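**Cable strapping on a two-arm bench cell – how tight is too tight?**

**wattlebench** wrote:

G'day all, first post since January. I look after a two-arm bench cell at Clemura, and on 2018-06-01 I finally got to redoing the cable run on the right arm. The gripper cable goes along the upper link under black straps, and I reckon I've been doing them up too hard. Grabbed these during the shift:

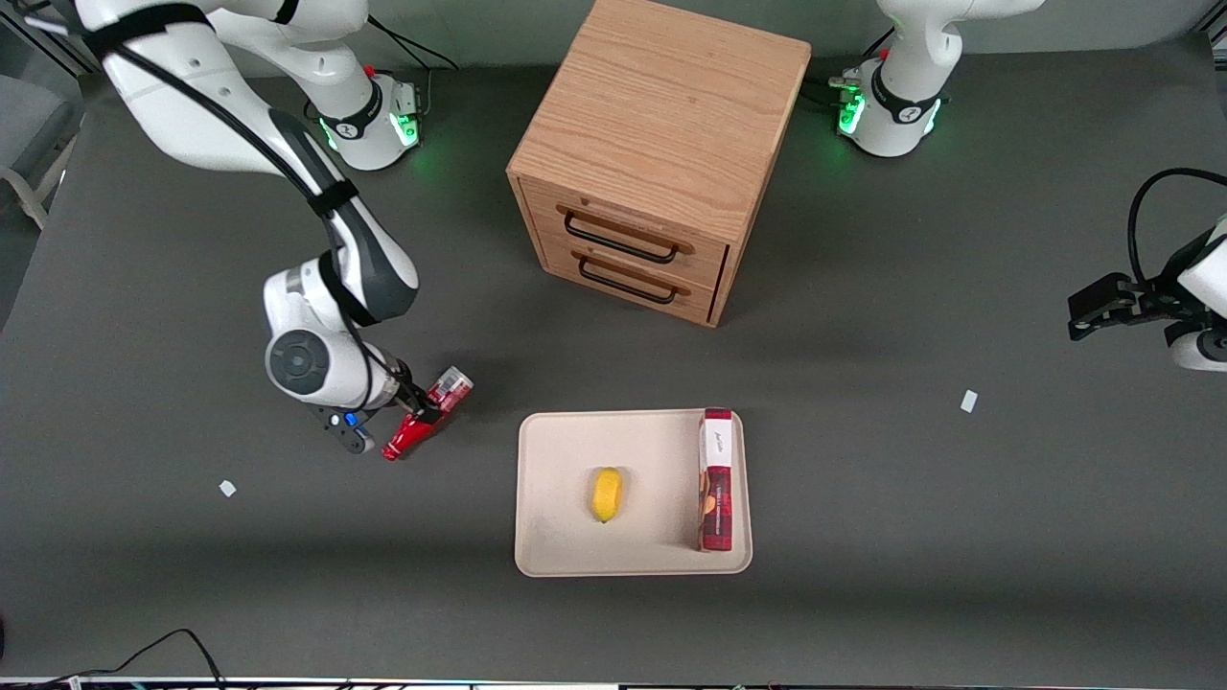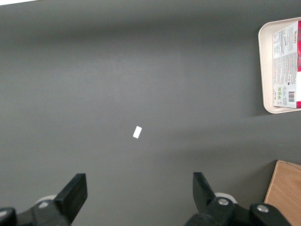

*First one: the whole bench, right arm holding the red bottle. Second one: looking down between the fingers at a wrist.*

I get a wrist fault every 3000 cycles, nearly always with the elbow folded. Looser straps, or a bigger service loop at the wrist?

---

**torque_and_tea** wrote:

Loop first, straps second. Your left one in the first pic has a nice fat curve of cable over the gripper housing, so I'd copy that across and see what happens. We had the same grief at Barros with everything pulled flat along the link – looked gorgeous, chewed through 6 cables.

---

**Fodum_nights** wrote:

Gotta disagree with tea, sorry! A big loop just finds something to snag on, and there's a cabinet with bar handles sitting right between the two bases. I'd keep it snug at the wrist and put the slack up at the shoulder where nothing's going to hook it.

Also, tidy up those black cables on the bench in the bottom left corner. Mine used to wander like that until one ended up under the tray.

---

**torque_and_tea** wrote:

Slack at the shoulder doesn't help if the strap below the elbow won't let it slide, though. That's the whole problem.

---

**wattlebench** wrote:

Fair call on the bench cables, they're on my list. And the straps don't slide at all, I've been cranking them like ratchet tie-downs.

---

**gumleaf906** wrote:

While you're in there, put a driver on the screws in the finger linkages. You can see the silver heads pretty well in the second pic. Ours at Wirkholm back out a bit and the fault log blames the cable every time (fault 169 on our controller, no idea what yours calls it). Took me a fortnight of swapping perfectly good cables to cotton on.

And pick up the little white bits off the table before you run again, they get into everything.

---

**Fodum_nights** wrote:

Seconding the screws. Dab of the medium threadlocker, not the strong stuff, or you'll be swearing at it next service.

---

**wattlebench** wrote:

Ta everyone. Plan is screws tonight, then soft hook-and-loop straps with a finger's gap, and I'll leave the wrist as is for a week so I'm only changing one lot of things at a time. Tea, if it faults again you get your loop.

---

**torque_and_tea** wrote:

Screws AND straps is two lots of things, mate. But righto, post the log when you've got it.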